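2018년 3월 12일
글 | 마라르(Marar) 인터뷰 담당
공유 13 댓글 4

요리책 번역가 카퓌신 베나르, "한 꼬집이 제일 어려워요"

카퓌신 베나르(Capucine Besnard) 씨를 만나러 가는 길에 붕어빵을 한 봉지 샀어요. 빈손으로 가기가 좀 그래서였는데, 문이 열리자마자 제 얼굴보다 봉지를 먼저 보시더라고요. "팥이에요, 슈크림이에요?" 팥이라고 했더니 합격이래요. 한국 요리책을 프랑스어로 옮기는 분과의 첫인사로는 나쁘지 않았던 것 같아요.

사실 저는 이 인터뷰를 지난 1월부터 졸랐어요. 출판사 코르콘(Corkon)에서 나온 반찬책 《드라르카리(Drarkari)》의 프랑스어판을 지인이 빌려줬는데, 프랑스어라고는 메뉴판 읽는 수준인 제가 봐도 뭔가 재미있는 거예요. 나물 이름 옆에 괄호가 길게 붙어 있고, 어떤 데는 각주가 본문보다 길고요. 대체 어떤 분이 고사리 불리는 법에 이렇게까지 공을 들였나 싶었죠. 메일을 드렸더니 "지금 장아찌 장에 갇혀 있으니 나가면 연락하겠다"는 답장이 왔고, 정말로 장아찌가 끝난 다음에야 연락이 왔어요.

한국에 오신 얘기부터 여쭤봤어요. 거창한 사연을 기대했는데 시시할 거라며 손을 내저으시네요.

"친구 결혼식에 왔다가 감기에 걸렸어요. 비행기를 못 탈 만큼 심했죠. 친구 어머니 댁에 누워 있었는데 흰죽에 간장을 조금 넣어서 주시는 거예요. 그때는 말이 안 통하니까 이름도 몰랐어요. 나은 다음에 그 이름을 배우고 싶어서 사전을 샀어요. 그 사전이 시작이었고요."

그러고는 돌아갔다가 다시 왔고, 다시 돌아갔다가 아예 짐을 쌌답니다. 그게 13년 전이에요. 처음에는 회사 서류를 번역했대요. 보험 약관, 기계 설명서, 계약서 같은 것들이요. 약관 번역이 요리책에 도움이 됐느냐고 물었더니 한참 웃으시더니 그렇대요. 약관도 레시피도 읽는 사람이 중간부터 읽는다는 거예요. 처음부터 차근차근 읽어 주는 독자는 없으니 어느 줄에서 시작해도 길을 잃지 않게 써야 한다고요. 저는 레시피를 늘 중간부터 읽다가 "미리 불려 둔" 같은 말에 뒤통수를 맞는 사람이라 이 대목에서 고개를 열심히 끄덕였어요.

'자작하게'를 어떻게 옮길 것인가

제가 제일 궁금했던 건 역시 말이었어요. 한국 요리책에는 프랑스어로 어떻게 옮기나 싶은 표현이 정말 많잖아요. 자작하게, 노릇노릇, 숨이 죽을 때까지, 한소끔. 저도 설명하라면 못 하겠거든요.

"'숨이 죽는다'를 처음 봤을 때 무서웠어요. 배추가 죽는다고요? 그런데 프랑스어에도 채소를 두고 '쓰러지게 한다'는 말이 있어요. 그래서 배추는 금방 해결됐죠. 문제는 '자작하게'예요. 물이 재료를 덮는 것도 아니고 안 덮는 것도 아니고. 저자 선생님께 전화를 드렸더니 '그냥 자작하게지 뭐' 하고 끊으셨어요."

결국 어떻게 하셨냐니까, 직접 끓이셨대요. 두부조림을 끓이고, 식히고, 또 끓이고요. 그 단어 하나 때문에 일주일 동안 두부만 드셨다는데 목소리에 원망이 하나도 없더라고요. 지금 프랑스어판에는 "두부의 어깨가 물 밖으로 나올 만큼"이라고 되어 있습니다. 두부의 어깨라니! 저는 이 표현이 너무 좋아서 수첩에 크게 적었어요.

'한소끔'은 아직도 마음에 안 드신대요. "한 번 끓어오를 때까지"라고 쓰긴 했는데, 한소끔이라는 말에 들어 있는 소리가 다 빠져나갔다고요. 냄비 뚜껑이 달그락거리는 느낌이 있어야 하는데 그게 없다면서, 재쇄를 찍게 되면 고치고 싶은 곳으로 제일 먼저 꼽으셨어요.

그리고 한 꼬집. 프랑스어에도 똑같이 손끝으로 집는다는 말이 있으니 쉬울 줄 알았는데 이게 제일 어렵답니다.

"말은 같아요. 그런데 소금이 달라요. 손도 다르고요. 저자 선생님 손이 제 손보다 훨씬 작은데 간은 훨씬 세요. 저는 선생님 댁 부엌에 가서 선생님이 집은 소금을 종이에 받아 왔어요. 집에서 제가 집은 소금이랑 나란히 놓고 봤죠. 선생님의 한 꼬집은 저한테는 한 움큼이에요."

그 종이는 지금도 갖고 계시다는데, 아쉽게도 어디에 뒀는지 못 찾으셨어요. 찾는 동안 저는 차를 거의 다 마셨고요. 보리차였는데, 프랑스 손님들은 커피를 태운 줄 안대요.

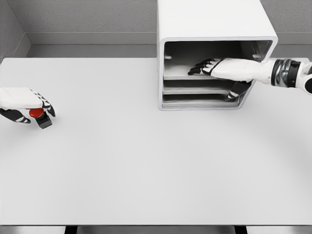
페마크에서 온 편지들

카퓌신 씨가 자란 곳은 페마크(Femach)라는 작은 마을이에요. 빵집이 하나, 약국이 하나, 나머지는 밭이라고 소개하시더라고요. 어머니는 아직 거기 사시고, 딸이 번역한 책으로 실제로 반찬을 만들어 보는 분이세요. 그러니까 가장 가깝고 가장 깐깐한 독자인 셈이죠.

"엄마는 편지를 써요. 전화로 하면 될 걸 꼭 편지로요. '47쪽'이라고 쓰면 될 텐데 '가지가 나오는 데'라고 쓰시고, 거기에 불평을 쭉 적으세요. 가지를 쪄서 손으로 찢으라고 했는데 손이 뜨겁다, 왜 식히라는 말이 없느냐."

찾아보니 원서에도 식히라는 말이 없더래요. 한국 독자라면 당연히 좀 뒀다가 찢겠거니 하고 넘어가는 부분인 거죠. 그래서 프랑스어판에는 한 문장이 더 들어갔어요. 이런 식으로 어머니 편지 덕분에 보탠 문장이 꽤 된다는데, 저자 선생님께 하나하나 허락을 받았대요. 선생님은 가지 얘기를 들으시더니 "어머니가 성격이 급하시네" 하셨고, 그 말을 또 어머니께 전해 드렸더니 답장에 장문의 반박이 왔답니다. 두 분은 아직 만난 적이 없어요. 말도 안 통하고요. 그런데 카퓌신 씨를 가운데 두고 벌써 한참을 다투고 계신 거예요. 저는 이 두 분 얘기만으로도 책 한 권이 나오겠다고 했는데, 손사래를 치시네요. 둘 다 자기 쪽이 덜 나왔다고 화낼 거래요.

재료 구하기 얘기도 한참 했어요. 페마크에서는 깻잎을 살 수가 없잖아요. 대체 재료를 적어 줄 것인가 말 것인가, 이걸로 코르콘 편집부와 꽤 오래 씨름을 하셨대요. 편집부는 적어 주자는 쪽, 카퓌신 씨는 버티는 쪽이었고요.

"깻잎 대신 민트를 쓰라고 하는 책이 있어요. 민트를 간장에 절여 보셨어요? 저는 해 봤어요. 치약을 밥에 올려 먹는 맛이에요. 그래서 저는 차라리 씨앗을 사서 심으라고 썼어요. 두 달 뒤에 먹으면 되잖아요."

깻잎장아찌 레시피의 첫 줄이 "봄에 씨를 뿌린다"인 요리책이라니, 저는 솔직히 좀 반했습니다. 물론 독자 항의도 받으셨대요. 오늘 저녁에 먹고 싶은데 봄에 씨를 뿌리라니 무슨 소리냐고요. 반면에 창가에서 키운 깻잎 사진을 보내오는 독자도 있는데, 잎이 어찌나 큰지 손수건만 하다고 자랑을 하세요. 어머니도 밭 한쪽에 심으셨는데 토끼들이 먼저 맛을 봤다네요.

하루 일과가 궁금하다고 했더니 번역은 아침에만 하신대요. 오후에는 시장에 가거나 끓이거나 둘 중 하나고요. 배가 고플 때 번역하면 문장이 길어지고, 배가 부를 때 번역하면 다 빼 버리게 된다는 게 나름의 이론이에요. 아침을 먹고 세 시간쯤 지났을 때가 제일 좋은 문장이 나오는 때라고 해요. 저도 이 글을 그렇게 써 보려고 했는데 중간에 남은 붕어빵을 먹는 바람에 실패했고요.

다음 책은 김장, 아마도

다음 작업은 뭐냐고 여쭤봤더니 김장 책이래요. 아직 계약서에 도장을 찍은 건 아니니까 '아마도'를 꼭 붙여 달라고 하셔서 붙입니다. 아마도 김장 책이에요. 이번에는 레시피보다 이야기가 많은 책이라 또 다른 고생이 시작됐답니다. 벌써 걸리는 단어가 있느냐고 했더니 기다렸다는 듯이 '손맛'을 대시네요.

"다들 저한테 손맛은 번역이 안 된다고 해요. 그 말을 들으면 저는 약이 올라요. 프랑스 할머니들도 손이 있거든요. 우리 할머니가 만든 사과 타르트는 엄마가 똑같이 만들어도 그 맛이 안 나요. 그러면 그게 손맛이죠. 단어가 없다고 그게 없는 건 아니잖아요. 그냥 제가 아직 못 찾은 거예요."

그러면 김장은 직접 해 보셨냐고 물었어요. 당연히 해 보셨죠. 첫해에는 배추 4포기를 절이고 허리가 나가서 이틀을 누워 계셨대요. 너무 싱거웠던 그 김치는 찌개로도 살아나지 않아서 결국 만두소가 됐고요. 그래도 그해에 '꽉 짠다'는 말이 어느 정도로 꽉인지를 배웠다며, 제 앞에서 행주를 쥐어짜는 시늉을 하시는데 손목 힘이 보통이 아니었어요.

저는 요리책을 침대에서 읽는 사람이에요. 사진만 보고 자는 날이 대부분이고, 따라 해 본 건 손에 꼽아요. 이 얘기를 고백했더니 카퓌신 씨는 그런 독자가 제일 무섭다고 하시더라고요. 만드는 사람은 문장이 좀 이상해도 냄비가 알려 주니까 넘어가는데, 누워서 읽는 사람은 문장밖에 볼 게 없다고요. 칭찬인지 아닌지 헷갈렸지만 저는 칭찬으로 받기로 했습니다.

나오는 길에 유리병 하나를 들려 주셨어요. 무장아찌인데 아직 덜 됐으니 좀 더 두었다 열라고요. 얼마나 더 두면 되느냐고 물었더니 현관문을 잡은 채로 잠깐 생각하시다가, 저자 선생님 말투를 흉내 내서 이러시는 거예요.

"그냥 맛이 들 때까지지 뭐."

병은 지금 저희 집 냉장고 맨 아래 칸에 있어요. 어제 한 번 열어 봤는데 아직 맵더라고요.

댓글 4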